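The Bowl Comes Before the Soup

At 15 past six in the morning Lụa Đinh is already skimming the pot. Her noodle shop, Mok, seats 18 people on a side street in Skivthorpe, and on a cold day in December the line forms before she has unlocked the door. Most of those people will eat the same thing, a clear pork broth with rice noodles, for which she charges the same price as last winter.

What they eat it from has changed. For years Mok used plain white restaurant bowls bought by the case. They were cheap and they stacked well, but they were shallow, and the soup went cold before the noodles were gone. Two winters ago Đinh began replacing them with deeper ones in strong colors and busy patterns, bought in small lots from secondhand dealers and from a pottery wholesaler called Belska. 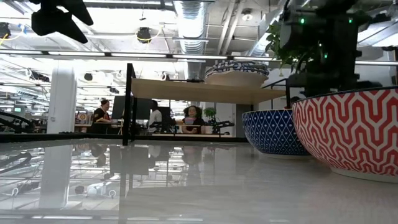
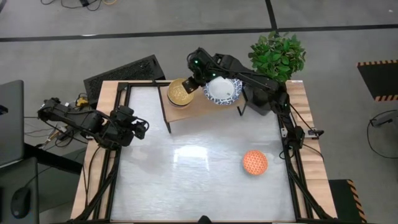

The first order was 60 bowls. She kept the receipt, which came to $3365 with shipping, and it is still pinned above the register. "My brother thought I had lost my mind," she says. "For that money I could have fixed the freezer."

She paid it off by the following spring. Regulars began asking for a certain bowl by color, and a few now come early to get it. Đinh does not think the soup tastes any different, but she says people eat it more slowly and leave less behind.

Deep bowls bring their own trouble. They take up more room in the dishwasher, so she runs an extra load at lunch. A wide foot is worth looking for, she says, and so is a rim thick enough to survive a busy sink. She taps each new bowl with a spoon and sends back any that sound dull — a sign of a crack under the glaze.

Chipped bowls go to a box under the counter. A neighbor at Zoromach, the plant store two doors down, drills the bottoms and uses them for small ferns. The rest of the box goes home with Đinh, who eats her own supper from them after closing, usually standing up.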